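Mida moves door-handling budget to simulation first

Mida has revised its equipment plan for the coming year and will put off the purchase of a second mobile manipulator until its door-opening software has passed a set of simulated trials. The change was set out in a planning note sent to department leads in August.

The original plan called for two mobile bases with arms, both to be delivered before the residential test rooms at the Ganora site were fitted out. Under the revised plan, one base will be bought from Clevier on the existing quote. Funds held for the other go to compute time, simulator licenses and a spare wrist assembly. The spare was left out of last year's request and had to be paid for from the maintenance line.

Tài Bạch, who prepared the note, wrote that the cost of a base is only part of the figure. Each unit also needs a charging dock, a service contract and floor space with a clear turning area. The service contract is priced per unit and does not drop when a second one is added.

The simulated work covers furnished rooms with hinged interior doors and lever handles. The note budgets for 400 room layouts in the first block, with door width, hinge side, handle height and starting angle varied between them.
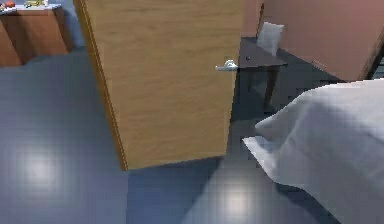 Partly open doors are listed as a separate task from closed ones. They need no handle turn, but the base has to plan a path around the swing of the door and keep clear of nearby furniture. The threshold for releasing the held funds is a success rate of 87 percent across both tasks, measured on layouts not used in training.

Floor friction and hinge stiffness will be measured at Ganora and entered into the simulator before the first block is run. A force gauge for that work is already on order. Tamošiūnaitė, which supplies the test room doors, has been asked for hinge data sheets.

The Clevier quote does not include shipping. A revised total will be sent out once the freight charge is confirmed.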